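How to Record Lid Demonstrations Without Ruining Your Data Set

Posted 26th August
Filed under: Gripper data, Kitchen tasks

If you have come to this page, you probably have a pair of hand-held grippers, a stack of food containers and a belief that opening a lid is simple. Two of those are useful.

This guide covers how we record two-handed container demonstrations for the Fleten kitchen set. It assumes your grippers are built, the cameras on them work and you can already get a recording onto a disk. If you're still at the stage of wondering which way the screws go, start with the Gosov build notes and come back when you've stopped swearing.

What you need

Two hand-held grippers, with cameras fitted
A plain table or bench top, pale if you have the choice
At least 6 containers with different lids
A recorder with more free space than you think is decent
A notebook, paper, with a pen that works
Somebody to check the clips who did not record them

Before you start

Calibrate both grippers. Yes, both. Yes, again. Open each one fully, close it fully, and watch the width reading in the Josier logger as you go. It should travel smoothly from one end to the other and come back to the same place. If it jumps, something is slipping, and every demonstration you record will teach the policy that fingers teleport.

Wipe the lenses. Then look at a still from each camera at full size, since a thumbprint that you can't see in the preview will be the star of every clip.

Set the clocks. The two recordings have to line up, and although Josier can fix a small offset afterward, it can't fix one camera believing it is November. Show both cameras the sync code at the start of every batch and again at the end.

Pick your start positions. Put the container down somewhere new each time, turned a different way. People are terrible at this. Left alone, you will put it in the same comfortable spot every time and swear you were being random. We print a sheet of positions and follow it like a recipe. If you would sooner roll dice, roll dice.

Step 1. Decide what one demonstration is

Write down where it starts and where it ends, before anyone picks anything up. Ours starts with the container closed on the table and both grippers clear of it. It ends with the lid flat on the table, the container beside it, and both grippers clear again.

That last bit gets skipped all the time. You get the lid off, you feel pleased with yourself, you hit stop. Now you have a clip that finishes mid-air, and a learner that will hold a lid aloft until the battery goes.

Step 2. Choose a grip and stick to it for the batch

There are several sensible ways to hold a container with two parallel fingers, and you should record more than one of them. Just don't mix them inside a batch without writing it down. We label ours with plain names:

Edge grip: one gripper pinches the thin edge of the container, the other works the lid.
Wall grip: one gripper holds the side wall, the container stays flat on the table.
Brace: one gripper pushes down on the body while the other lifts a corner of the lid.

The edge grip is the one worth practising. With the container stood up on its edge, you hold it from below with one gripper and bring the other in against the face of the lid. It feels ridiculous for the first dozen tries and then becomes the only way you want to do it.

Keep the pressure modest. A soft plastic wall bends, the seal lets go at a corner you weren't working on, and you get an opening that no robot could repeat on purpose. Grip only as hard as you need to stop it sliding. 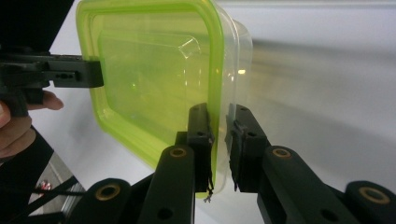

A reader going by Fung wrote in to say that clear containers had been nothing but grief on their bench, and that half their clips were useless until they switched to tubs with a coloured lid and left the clear body alone. Their view was that the learner needs one thing in the picture it can find without squinting, and they wanted to know if we had ever tried a fully opaque set for comparison.

We have, and Fung has a point. Our opaque batches trained faster and with less fuss. The catch is that real kitchens are full of see-through tubs, and a policy raised on solid colours will reach confidently through the side of one. Our compromise is to record the opaque ones first, get something that works, and then add the clear ones in growing numbers. A bright lid on a clear body is a good halfway house.

Step 3. Move like someone is watching

Someone is. It's your model, and it has no sense of humour.

Move at an even pace, slower than you would at home. Avoid little test nudges where you tap the lid to see whether it's ready. If you hesitate, the learner will hesitate, and it will do so with far more commitment than you did.

Keep your fingers behind the grippers. It's very tempting to steady a wobbly container with a spare knuckle. The policy will not have a knuckle. If your hand touches the container at any point, the clip goes in the bin, however lovely the rest of it was. A finger showing at the side of the picture is fine so long as it stays on the tool.

Watch your straps and cables too. Anything hanging in front of a lens is something the learner may decide is important. It doesn't have to be out of sight altogether, but it does need to stay put. A strap that swings differently every time is noise. A strap that swings only when you're about to pull is a clue, and the learner will cheat with it.

Step 4. Keep the right failures

There are two kinds of failure and they go in different folders.

The first is a fumble with a recovery. The lid slips, you regrip, you finish the job. Keep these! They're gold, and you can't fake them convincingly (we tried, and the results looked like amateur theatre). Mark them as recoveries in the notes.

The second is a mess. You dropped it, you laughed, the container went under the bench. Bin it on the spot. Do not tell yourself you'll sort it out later. I have met later, and it was 1,013 clips with no labels and a long weekend.

Step 5. Work in short batches

We record 11 demonstrations, then stop. Put the grippers down. Shake out your wrists. Drink something.

The reason is partly your wrists and partly your habits. After a long run you get smooth in a very particular way, and the clips all start to look like the same clip. A short break undoes that a bit. Swapping the person undoes it a lot, so if there are two of you, trade off between batches and put initials in the file notes.

Change the container at every swap as well. Same lid, same person, same afternoon makes for a very confident learner with a very small life.

Step 6. Check before you pack up

Go through the batch at double speed while everything is still set up. You are looking for:

Width readings that flatline while the fingers are plainly moving
One camera lagging behind the other
Clips that stop before both grippers are clear
Hands touching the container
The container leaving the view for more than a moment

The last one is the sneaky one. With the camera riding on the gripper it is easy to turn your wrist and lose the object entirely, and you won't notice, because you were looking at it with your eyes like a normal person. Pivot less and shift your whole forearm more.

How many do you need?

More than you want to hear. For a single container type with the edge grip, we start to see behaviour worth testing at 500 clean demonstrations. Your number will be different. It will depend on the lids, the lighting, how varied your start positions are and how hard-hearted you are with the bin.

Don't chase the total, though. A smaller set with tidy endings has beaten a bigger sloppy one every time we've compared the two on the Fleten bench.

Common problems

The learner closes its fingers too early. Check the time offset first. If the width signal runs ahead of the video, early closing is exactly what you taught it.

It grabs the air beside a clear container. Look at your lighting. A lamp straight overhead puts a hot spot on the wall of the tub, and the learner aims for that. Soft light from the side helps, and so does recording the same grip under a few different lamps.

It works with one lid colour only. You recorded one lid colour.

It opens the lid and then freezes. Go and read Step 1 again.

One gripper does all the work. Look back at your own clips, as you may be doing the same. Most of us have a favourite hand, and the other one ends up hovering about like a guest at a barbecue. Swap sides for every second batch.

Naming your files

Use the batch number, the grip name, the container label and the initials, in that order, with no spaces. Josier will sort them properly and Gosov's import script will stop complaining. Write the container label on a bit of tape and stick it to the shelf the container lives on. Don't stick it on the container itself or you'll be training a very fine tape detector.

Next page: trimming and labelling your clips
Previous page: fitting fingertip pads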